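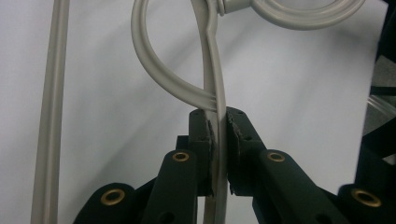
Item 2: the gray coated piece, big loop on the left and the ring up top.

Minness House kitchen and laundry group, minutes, 15 Jan 2021

Present: Ornella Rizzi, Hanna Bielecka, Valbona Shehu and me (Aniela Grabowska, typing this up as fast as I can). Wanda Tomaszewski sent apologies.

1. Last minutes. Fine, apart from my spelling of Górecki, now fixed – sorry, Hanna!

2. Gray wire pieces. We spent ages on this one. Valbona wants everything with that smooth light gray coating kept together, and I'm with her (I'm tired of digging through the mixed box). Ornella likes the loopy shapes but says they tangle with everything else, so they get their own hooks by the door. Hanna will put up 8 hooks. Anything with a cracked coating goes out.

3. Shelving. Esside quoted $74 for the narrow unit, and Tistine wanted more and couldn't deliver until March. We said yes to Esside, all four of us. Wanda to be told, as she measured the alcove and it's only 22 inches wide.

4. Towels. Too many! Each of us takes a pile home to sort – Wanda too, I'll drop hers off.

5. Any other business. Valbona asked for the key to the back cupboard. Ornella has it and will bring it next time.

Actions: Hanna, hooks. Ornella, key and the Esside order. Me, towels to Wanda.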